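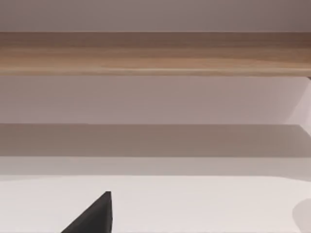 Page last changed: November

Lab 7: Desk objects in simulation
Robot Manipulation, course handout
Instructor: Octavian Nedelcu

This lab uses the Drokwood desk world, the two-arm setup you loaded in Lab 6. Work in pairs. The lab computers are free on Sunday after 10 if you need more time.

Part A. Getting ready
Start the simulator and load the desk world. Check that both arms answer a joint command before you do anything else. Save the starting joint values to your log -- you will need them in Part C.
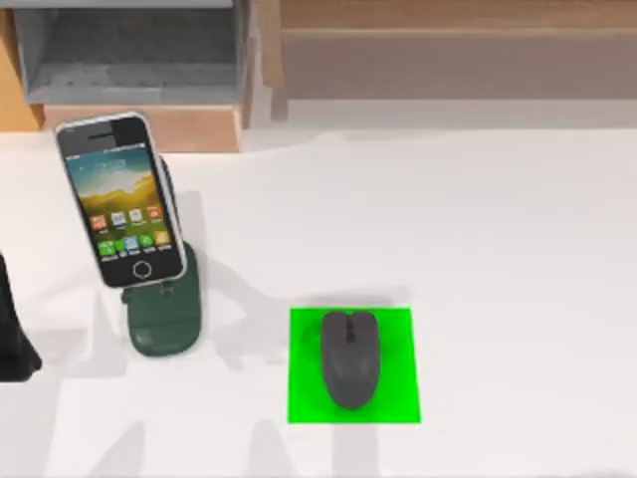 Fig. 2. Desk world with phone, stand, mouse and mat.

Part B. Object poses
Write down the pose of the phone stand, the mouse and the mat in the table frame. The mat is flat and square, so its center and one angle are enough. The phone leans in its stand and needs a full rotation. Use quaternions; the grading script does not read Euler angles.
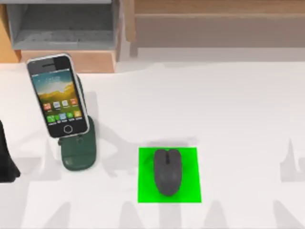

Source: Marikar simulation lab, course renders

Part C. Shadows and segmentation
The arms cast shadows on the white table even when they are mostly out of view. Run the color threshold from Lab 5 on your own renders and note which shadow areas it marks as objects. Then turn shadows off in the light settings and run it again. Keep both masks.

What to hand in
Your log, the pose table, both masks and a short write-up of about 15 lines. The lab counts for 10 points. Late work loses two points a day.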